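Last revised 17th April. Applies to all kitchen benches running the Clakent arm.

# Setting up a kitchen counter task safely and repeatably

This page covers the counter work: toaster, mugs, drawer and board. Read it once in full before your first session, then keep it open while you work through the steps. The floor rules for the mobile base are on a separate page.

## Before you power the arm

1. Unplug every heating appliance at the wall. Switching it off at the front panel does not count. The plug should lie where the operator can see it.
2. Take knives and open liquids off the counter. Glass may stay if the task sheet lists it.
3. Check the cable loops at the wrist. They should have enough slack for a full turn and must not hang low enough to catch a handle.
4. Test the emergency stop. Press it, confirm that the arm holds its position, then reset it. Do this again after any break longer than 16 minutes.

## Placing the objects

We leave the counter fairly full on purpose. A bare worktop gives clean runs that tell you little about how the arm will cope in a real kitchen.

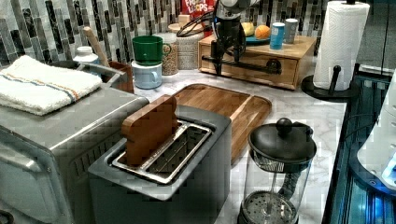
Clutter still has to follow the task sheet. Each object has a home position, and the sheet says how far it may move from there between runs. If you swap one item for another, even a mug for a mug of a different colour, write it down. In October we had to set aside 944 runs from the Piltell bench after somebody changed the cups and left no note.

Other points on placement:

- Keep tall or breakable things out of the direct path between the arm's rest position and the target.
- Fold cloths and leave them flat. A loose corner can get drawn into the fingers.
- Only wooden test pieces go in the toaster slot - never metal, and never real bread.
- Stand the test piece upright with enough of it showing above the rim for a proper grip.
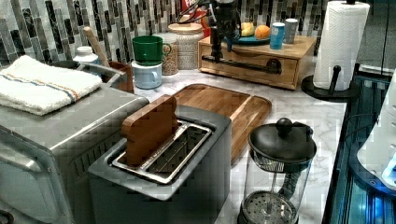
## Speed and force limits

Set the limits in Fillance before the first run and lock them. For counter tasks the top speed is 400 mm per second in open space, and half that once the gripper is over the counter. Do not raise either figure to save time.

If the gripper touches something it should not, stop the run and log it as a contact, even if nothing moved. Light contacts are the ones people leave out, and we need them.

## After each run

Return the arm to rest before you reach in. Put the objects back by hand, check them against the sheet, and only then clear the run in Nyitrai. Use code 1227 for a run stopped by the operator. Faults raised by the arm itself fill in their own code - leave that field alone.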